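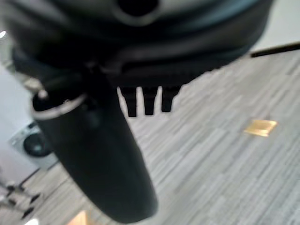

Every June the small town of Pruvavdale has a festival of choir and organ music, and this year I went for all four evenings. I prepared for it the evening before at home, reading the program at my desk. The office chair there is black, with a gas lift under the seat, and I put it quite low when I read for a long time. The program had 25 pages, and I read also the notes about the composers.

The concerts are in the old Castillo mill, which was repaired for the festival. My favorite was the Zidlow choir on the second evening. They sang three songs without any instrument, standing between the public, so I heard the low voices behind me and the high ones in front. I had tears a little.
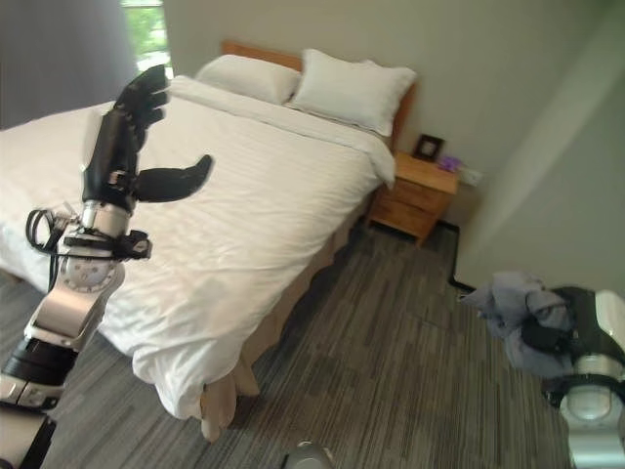 After the concert there was soup in the yard, and we could speak with the singers. One of them told me that the organ has 543 pipes and was brought from Gotura in pieces. On the last evening it was played alone, for around an hour. The sound was softer than I expected.

Tickets are sold at the door only. If you want a seat near the organ, come before seven, and bring a sweater, the mill stays cold also in summer.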